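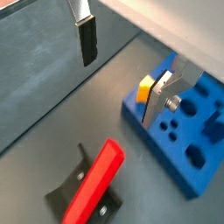
Speaker notes prepared by Pao-chu Lo, Flallgate Learning Materials Service
Friday session, Fankhauser Room, 2 p.m.

Opening

Welcome everyone and confirm that the handout has reached the back rows. State the title: Boards, Blocks and Recesses: Choosing Shape-Fitting Materials for Shared Use. Thank the Cillano lending library for the use of its collection.

Explain the scope. The talk covers the selection, setting out and storage of boards with shaped openings, together with the small pieces used with them. It does not cover scoring or assessment, which are the subject of the June session.

Slide 1. The board and its openings

Leave the slide up while people settle. Point to the difference in the openings on the blue board. There is a large oval hole, a large hexagonal pocket and a rectangular slot, and toward the middle-left a group of three small round holes set in a triangle. Ask the audience which of these they would offer a new user first, and allow a few answers before going on.

Our own practice at Flallgate is to begin with round openings of a generous size. A round piece can be turned any way and will still go in. The oval comes next. It looks close to a circle, and many users treat it as one until the piece refuses to drop. The hexagon asks for a smaller turn of the wrist than people expect, and the slot asks for the most care in lining up. Small round holes belong late in the order, in spite of their simple shape. They are a test of aim and grip.

Pause here for questions on order. If someone raises the Vorgate sequence, acknowledge it. Vorgate starts with the slot, and two of our partner sites prefer it.

The yellow piece and color contrast

Return to the slide and direct attention to the small yellow block at the upper left of the board. Yellow on blue is a strong pairing and remains easy to find for most users. The gray tabletop also helps, as neither color is lost against it. Compare this with the wood-tone sets in the older part of the collection, where pieces and board were nearly the same shade and a dropped piece could sit in plain view without being noticed.

Recommend that sites avoid patterned table covers. A plain surface in a quiet color is preferred.

Mention shadow. The near edge of the board throws a dark shadow onto the table, and a thick board will do this under almost any lamp. Small dark pieces set down in that strip are hard to see. Place loose pieces on the side facing the light. The lamps in the Flallgate study room can be set up to 700 lux; staff should adjust them before the user is seated.

Setting out

Read this part slowly, as it is the section most often requested afterward.

Place the board flat and square to the front of the table. Set it a little toward the user's stronger hand unless the session plan says otherwise. Leave clear table beside it for resting the forearm. Put out a few pieces at a time and keep the remainder in the tray, covered. Pieces should stand apart from one another so that each can be picked up without disturbing its neighbor.

Do not place a piece in its opening as a demonstration until the user has had time to look the board over.

Cleaning and storage

Wipe the top surface first, then the inside of each opening. A folded cloth is enough for the large shapes. The small round holes need a narrow brush, and they are the part most often missed at return inspection.

Store boards on edge, with the pieces in a lidded tray bearing the same label. Sets may be borrowed for four weeks. Incomplete sets should be returned as they are, with a note; please do not substitute pieces from another set, even where the fit seems good.

Discussion

Invite the Cillano staff to comment on labeling. If time allows, take the question of left-handed layouts, which was held over from the last meeting. Close at 3 p.m. and direct attendees to the sample table, where five sets are available to handle. Loan forms are at the door.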